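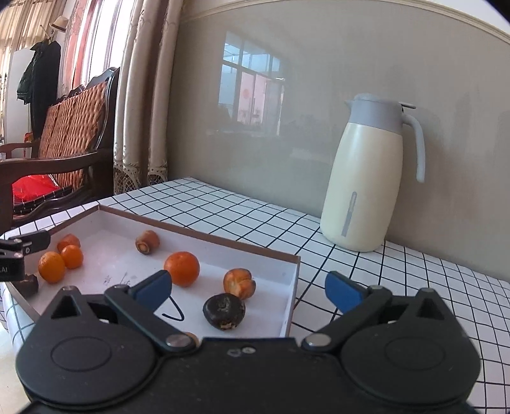

Which finger pads will be used for the fruit series?
The blue pads stay on for the whole series, and the change to the ribbed pads waits until the October review.

Minutes, gripper comparison working meeting
April 20, 2019
Present: tooling, controls, data handling. Apologies: procurement.

1. Previous minutes
Accepted with one correction. Item 4 should read "jaw opening at rest" and not "maximum jaw opening."

2. Status of the hand-held units
Two designs are under comparison, the Plusamell and the Pratow. Both are parallel in function but differ in the linkage. The Plusamell returns to the open position faster after release. The Pratow has less play at the pivots and holds its alignment better when the load is off center.

Controls reported 111 completed grasps with the Plusamell and 800 with the Pratow. The counts can't be compared directly. The Plusamell was out of service for most of the period with a cracked trigger spring, and the replacement spring is stiffer than the original. It was agreed that grasps made before and after the spring change will be logged as separate sets.

3. Fruit series
The series covers citrus in good condition, split citrus, and fruit that has dried and shriveled. Tooling asked whether dried pieces should be kept, as they have little in common with the produce named in the original request. Data handling wants them kept. They are dark, irregular, and hard to segment, and the current model confuses them with marks on the tray floor. Kept.

Split fruit: the approach should be made across the split and never along it. One operator has been closing along the split to get a better camera view. The written procedure will be amended.

Round fruit near the middle of a tray gives the fewest failures with either unit. Pieces against the tray wall give the most, as the outer finger meets the rim before the pad reaches the fruit. Tooling proposed a deeper tray. Rejected — a deeper tray makes the rim problem worse. A flat board without walls will be tried for one session.

4. Camera
The wrist camera exposure drifts when a window is in view. Locked exposure was tested and lost detail on the dark fruit. Controls will try a fixed gain with a narrower exposure range and report back. The black grid cloth remains the standard table covering, and its spacing is to be measured again after washing.

5. Controller
The Amaral controller drops position samples when logging and video run on the same bus. Over 500 samples were lost in the worst session. The Witier controller showed no loss in the same test but adds a delay that has not been characterized. No decision. Both stay on the bench until the delay has been measured.

The error code 2034 on the Amaral is still unexplained. It appears at startup only and clears on a second power cycle. The supplier has been asked twice.

6. Actions
Tooling: fit a spring of the original rate to the Plusamell. Prepare the flat board.
Controls: measure the Witier delay at three closing speeds. Run the fixed gain test.
Data handling: split the Plusamell log at the spring change. Amend the procedure for split fruit.
Procurement: quote for ribbed pads, both units.

7. Other business
Pad cleaning between sessions is not being recorded. A column will be added to the session sheet.

Next meeting to be set when the delay figures are available.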